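Arroz na panela elétrica: medidas e cuidados

Para duas pessoas, 100 g de arroz branco chegam como acompanhamento. Com 250 g já sobra para o almoço do dia seguinte. Passe os grãos por água fria até ela sair quase clara e escorra bem antes de juntar a água da cozedura.

Deite o arroz na cuba interior e alise-o com a mão — se ficar amontoado, coze de forma desigual. Seque a cuba por fora antes de a encaixar.

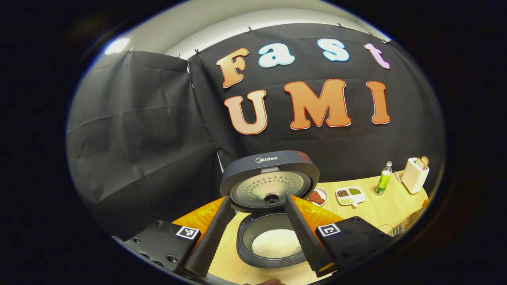 A água entra depois, até à marca correspondente, com uma pitada de sal. Feche a tampa e não a abra a meio. Quando o ciclo acabar, espere 10 minutos e solte os grãos com uma colher de pau ou de silicone. Garfos riscam o revestimento.

Depois de cada uso, passe um pano húmido pela face interior da tampa e veja se a saída de vapor não tem amido seco. Guarde a panela com a tampa entreaberta, para não ganhar cheiro.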